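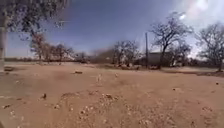

The ground at the Nimari site was said by one member of the field staff to be "the only fair judge of a rake," a remark made on returning the first of the two tools reviewed in this report. A rake that performs well on a lawn may do very little on packed soil, and most product literature is written with lawns in mind.

## Starkero Landscape Rake: Grounds Equipment Review

**Prepared for:** Nimari Grounds Office
**Item reviewed:** Starkero wide-head landscape rake, long handle
**Compared with:** Karagiannis bow rake, existing stock
**Period of use:** September

### Purpose

The Grounds Office maintains a large area of open, dry soil with patches of gravel and very little planting. Routine work consists of leveling shallow dips and furrows left by vehicles, drawing stray gravel back into place, and clearing fallen twigs and leaves near the trees. The office wished to determine whether the Starkero rake should replace the Karagiannis model when the current stock wears out.

### Assembly and Construction

The Starkero rake arrives in 2 pieces. The head is attached to the handle with a bolt and a locking collar, and the printed instructions are adequate. The wrench supplied in the box was too short to tighten the bolt fully, and staff used one from the workshop.

The head weighs 742 grams without the collar. It is noticeably lighter than the Karagiannis head, which weighs 1000 grams. The difference is welcome at the end of a long shift but has consequences in hard ground, as noted below. The grip is comfortable with and without gloves. The finish on the tines began to wear within the first week - a cosmetic matter only.

### Performance on Gravel

This is the strongest area for the Starkero product. The wide head gathers loose gravel into an even band in fewer passes, and the spacing of the tines allows dust to fall through while most small stones are retained. Very fine chips do pass between the tines and must be collected with the flat edge of the head. Turning the rake over for this purpose is easy, and the flat edge leaves a satisfactory surface.

The Karagiannis rake performs the same work more slowly and tends to dig into the soil beneath the gravel, bringing up dirt that must then be separated.

### Performance on Packed Soil

Results were less favorable. Where the surface was hard, the lighter head skipped over the high spots and had to be pressed down with the forward hand. Tire furrows could be softened at the edges but were not properly leveled without first breaking the soil with a mattock. The heavier Karagiannis rake required less effort for this task and produced a more even result.

Performance improved when the soil was lightly watered the evening before. The office does not consider this practical across the full site, and the review does not give the product credit for it.

### Clearing Debris

Both rakes are suitable for light debris. The Starkero head moves leaves quickly in open areas but is awkward close to a tree trunk, where its width becomes a hindrance. Branches of any thickness should be removed by hand. One tine was bent slightly on a buried root and was straightened in a vise without cracking.

### Storage and Parts

The rake does not fit the existing Kineto wall rack, as the head overlaps the adjoining hook. Two hooks must be left empty for each rake stored. Replacement heads are listed under part number 541 and may be ordered separately. Handles are sold only with a complete rake, a policy the office regards as wasteful.

### Findings

The Starkero landscape rake is recommended for gravel maintenance and for general clearing of open ground. It is not recommended as the sole rake for sites with hard, dry soil. The office will purchase a small number for gravel work and retain the Karagiannis model for leveling.

Staff are asked to check the locking collar before each use - it loosened twice during the review period - and to report bent tines to the workshop before returning the rake to the rack.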